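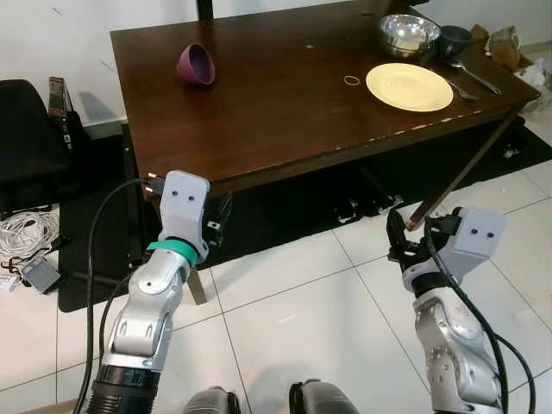 *Fig. 1. The clearing station: two arms, a plate, three bowls, a spoon and a fork.*

# Week 6: Who Clears the Table Now?

Okay, so last week we did the big sweeping stuff (looms, switchboards, bank tellers) and several of you told me it all felt far away. Fair! This week we go small. One job, one table, one pair of arms. The job is clearing and sorting dishes, and our case is Clekley, a company that runs staff dining rooms in office buildings. I spent a good part of July there with a notebook, mostly getting in people's way.

Clekley's biggest dining room serves 359 lunches on a normal day. The clearing project is called Jutance, and please don't ask me what it stands for, I asked four people and got four answers. Bring this handout to section, and read the Alipour chapter on kitchen work first if you can. It's short and much better written than this.

## 1. What's the task, really?

When managers at Clekley described the job to me, they said "picking up dishes." When I asked Shirley Thibodeau, who had cleared tables and run the dish room for years before Jutance came along, she talked for forty minutes and I filled nine pages.

Look back at Fig. 1. A bowl on its side, a flat plate, a shiny steel bowl with a teal one tucked right up against it. There's a little rubber band lying there too. Is that trash? Shirley would have it in her apron pocket before you finished asking. For a machine, somebody has to make that a rule, and the rule has to cover rubber bands, twist ties, hair ties and the one earring a month that turns up in the salad area.

So here's our first working idea for the week. **A job description and a task list are two different documents**, and automation projects usually begin with the job description. Keep that in your margin, we'll use it again in Week 9.

## 2. The stuff that isn't dishes

I love this part. People don't leave tables the way the planning slides say they do. They leave a sweater, a badge, half a newspaper, their phone. Have a look at the table in the next figure: there's a plate and a pink and purple container, and then there's a black smartphone lying near the front edge, and a lit-up computer mouse off in the corner.

Clearing staff deal with this all day long and it never shows up in anyone's count. Shirley's rule was simple: never touch a phone, ask the nearest person, and if the room's empty, put it in the drawer and write it down. That rule contains a judgment about privacy, a judgment about theft, and a bit of plain good manners. When Jutance started, "ask the nearest person" was the first thing to drop out of the procedure. It was replaced with "leave item, flag table," and a human walks over.

Guess how many flags they had in the first month? 963. Every one of them was a walk across the room for somebody, and the staffing plan had no minutes set aside for it.
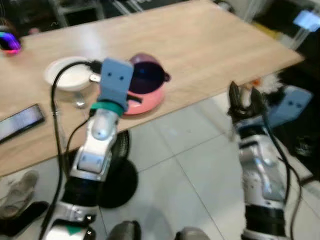

## 3. New work that comes in with the machine

We talk a lot about jobs that go away. We talk less about the odd little tasks that show up, and who gets handed them. My list from Clekley, in no particular order:

- **Resetting.** Things tip over, things end up where they shouldn't. A person puts them back.
- **Watching.** Sounds easy. Try it for three hours. Two of the people I talked to said it tired them out more than clearing did.
- **Looking after the floor.** Carts, mats, tables and cables all have to share the same space, and the cart wheels need checking. Before Jutance, the floor was simply the floor.
- **Looking after the grippers.** The fingers wear. In Fig. 3 they're right up close, and you can see the scuffed edges and the thin light lines along the seams. Inspecting them went to the dish room crew, with no change in pay grade. (Marjan Mirzaei, who handles training for the project, has been pushing on that. More in section 4.)

Notice too how much equipment is under and around the table in that figure: casters, black tubing, a loose rod on the mat. I count it as part of the workplace, and I think you should as well. A mop has to get in there somehow.

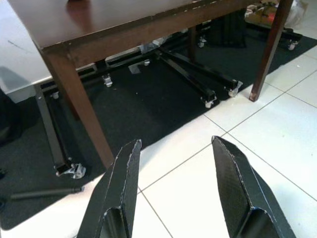 ## 4. Training: who teaches whom?

Marjan did something I thought was really smart. She moved the training sessions from the office upstairs down to the dish room, and she asked the clearing staff to write the first list of tricky objects. They wrote 91 items! Engineers had started with a much shorter one. Things on the staff list that weren't on the other: a cup with a spoon still standing in it, two plates stuck together with syrup, anything see-through, and knives hanging over the side of a plate.

Cups got a whole page to themselves. Which side is the opening facing? Is there anything left in it? Do you grab the rim or the body? (Shirley: "Never the rim. Somebody drinks from that.") A person tips a cup a little and knows right away, from the weight, what they've got. Getting an arm to hold one at an angle with one gripper while the other stays open and out of the way is a long afternoon of work, and I sat through one of those afternoons and enjoyed it way more than I expected.

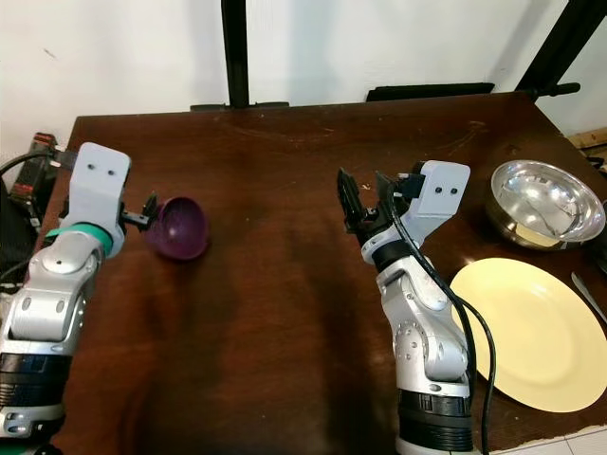
What struck me was how the talk in the room changed over those weeks. At first the staff said "your robot" to the engineers. By the end of July it was "the left one" and "the right one," the way you'd talk about two coworkers who each have their habits. I wouldn't read too much into that, though. Some of the same people were also worried about their hours, and they told me so in the same breath. Both things go in your notes.

The company has put over 800 hours of staff time into Jutance so far, and most of those hours were booked as ordinary dish room shifts. Rovik, the outside firm that reviewed the project, left them out of its cost table. I'll hand out that table in class and we'll go through it line by line, so bring a pencil.

## 5. For section

Pick a job you've had or one you can watch for an hour. Then:

1. Write the job description in two sentences, the way a manager would.
2. Write the task list, as long as it needs to be. Include the earrings and the rubber bands.
3. Mark any task that involves asking another person something.
4. Choose one task you'd hand to a machine and write down who would check on it afterward, and on whose time.

Two pages, typed or handwritten, either's fine with me as long as I can read it. If you interview someone, ask before you use their name.

Next week is warehouses, and Marjan is joining us for the second half, so have your questions ready!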